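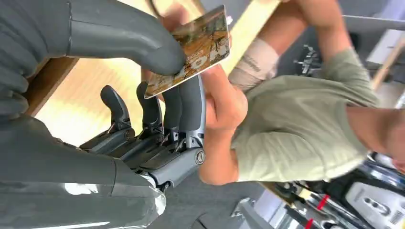

Issue 95, page 40

HOW A ROBOT HAND TAKES A CARD

Hold out a card to a friend. They take it. Easy, right? You've done it a million times playing games and you never had to think about it.

Now try it with a hand made of grey links and rods. Much harder! A person on one side, a robot on the other, one card in the middle, and both of them pinching it at the same time. Builders call this a handover.

We asked Mei Van Dusen. She builds robot hands in a shared workshop called Prikum — a place where lots of people use the same tools and benches. Her hand is called Tjoa. Four fingers and a thumb, like yours.

Why a thumb?

Try this. Tuck your thumb into your palm and keep it there. Now pick up a playing card off the table with just your fingers. Annoying! You can sort of drag it to the edge, but a good grip? Nope. A thumb pushes one way, the fingers push back the other way, and the card is stuck in between. Same for robots. The thumb on this one is big and curved with a round tip, and it presses on the face of the card. The longest finger has its top part against the bottom edge.

What's inside a finger

Look at your own finger. Bend it. It folds in a few places, and those places are joints. A robot finger is made of stiff pieces called links, and the links are held together with little hinges. Thin rods run along between them. In Tjoa a motor pulls a rod, the rod pulls a link, the finger curls. Push the rod back and it opens again.

Your fingers work a bit like that too. The muscles that do most of the bending are up in your arm, and long cords called tendons run down to the fingers. Wiggle your fingers and watch the inside of your wrist. See stuff moving? Tendons!

The tricky bit

Squeeze too softly and the card falls. Squeeze too hard and it bends. Mei's first version bent 2 cards right in half — one was her libary card. Oops.

And when should the robot start to squeeze? When should the person let go? You feel a tiny tug when your friend has got hold of something, and your fingers loosen all by themselves. A robot has to be told. Tjoa checks how hard its motors are working, 400 times every second. If a motor suddenly has to work harder, the finger has probly touched something, so the program says stop closing, hold still.

"Cards are mean," says Mei. "Slippery and thin. A tennis ball is way easier."

Try it at home

You need: one old playing card, one friend, two pairs of thick winter gloves.

Put the gloves on, both of you. Pass the card back and forth. Count how many passes before somebody drops it. Then take the gloves off and go again. Big difference? The gloves hide most of what your fingertips can feel, and thats pretty close to the problem a robot has.

Harder version: one of you shuts your eyes. No talking!

Tiny word list

Link — a stiff piece of a robot finger.
Joint — the place where two pieces bend.
Tendon — a strong cord that joins a muscle to a bone.
Handover — passing a thing from one hand to another.

Building a hand of your own out of cardboard, straws and string? Ask a grown-up to help with the cutting. Send a drawing of it to Dwayne Calloway on the letters page, we'll print the best ones in the May issue.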